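Onau Reading Room: progress report to the Wisa Fund
2012-07-30
Prepared by Horácio Valente

Since April we have lent 3000 books, and I'm still grinning about it. The old target was 1000 for the whole year! Most of the growth is from the evening hours your grant pays for, when parents come straight from work and the little ones pick a stack while they wait.

Membership stands at 165 families. The Prata side of town is still thin on the list, so we're starting a book box at the school gate there and will swap the titles every two weeks. The Hutora branch lent us their spare shelving, which saved us a purchase and let us put the picture books down low where small hands can reach them.

Money: we are on budget except for repairs. Tape, glue and new covers ran $200 over, all of it on the early readers, which get loved to pieces. I'd like to move that amount from the printing line if you agree.

The catalog is slower than I promised. Fiction is finished, local history is not, and the donated maps haven't been touched.

Packaged food on the wooden table:

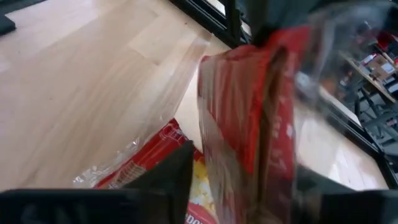
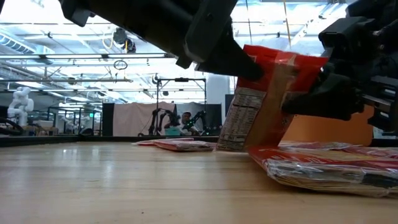
Next quarter we want to try a Spanish story hour and keep the room open one extra evening during exams. Both fit inside the current staff hours. I'd also love your view on late fees, which bring in very little and scare off exactly the families we're hoping to see more of.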